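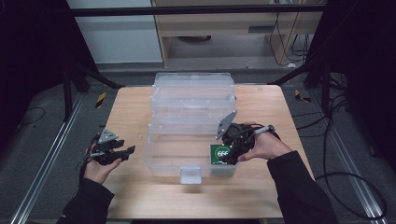
*Fig. 3. Right gripper on a board in the lower tray. Left gripper waiting its turn.*

## 4. Board pick: setting up and recording

You have built both Plotier hand grippers, and with luck there are no screws left over. This section covers the first job worth teaching: lifting a circuit board out of the plastic tray. It is harder than it looks, and Gyula Nyitrai has the bent pins to prove it.

### Before you start

- Both grippers, charged and paired in Runel
- The clear stacked container, open tray toward you
- One dead board with a round number label
- Long sleeves, plain and dark

**CAUTION:** Use a dead board. "Probably dead" is how the shop lost its spare motor driver in September.

### Steps

1. Set the container on the table a little right of center. Leave the left half clear for the other hand.
2. Lay the board flat in the tray, near the front right corner, label up.
3. Strap in. The band goes around your fingers, snug enough that the gripper follows your hand and loose enough that you keep the hand.
4. Loop the cable back toward your wrist. If it crosses the jaws, start over.
5. Check the gray marker plates. Each should be on top of its gripper and firmly seated. A plate that wobbles by a hair gives you a recording of somebody having a seizure.
6. Open Runel and press **Start**. Wait for two beeps. One beep means it found one gripper and is sulking about the other.
7. Lower the right gripper into the tray and close on the edges of the board. Squeeze until it holds, then stop squeezing.
8. Lift straight up, clear the front rim, and set the board down on the left side of the table.
9. Press **Stop**. Put the board back and repeat.

**NOTE:** The tab on the front rim sticks out over the table. Your sleeve will find it. Come in from above and to the right.

**NOTE:** Clear plastic bounces the ceiling lights around. If Runel loses a plate more than 4 times in a session, turn off the lamp nearest you before you blame the software. Then blame the software.

### How many is enough?

Iolanda Fontes got a usable result from 83 clean takes. Sorcha McIver needed 107 and a new chair. Delete any take where you dropped the board, even if you caught it stylishly.

Go on to Section 5 to trim your takes.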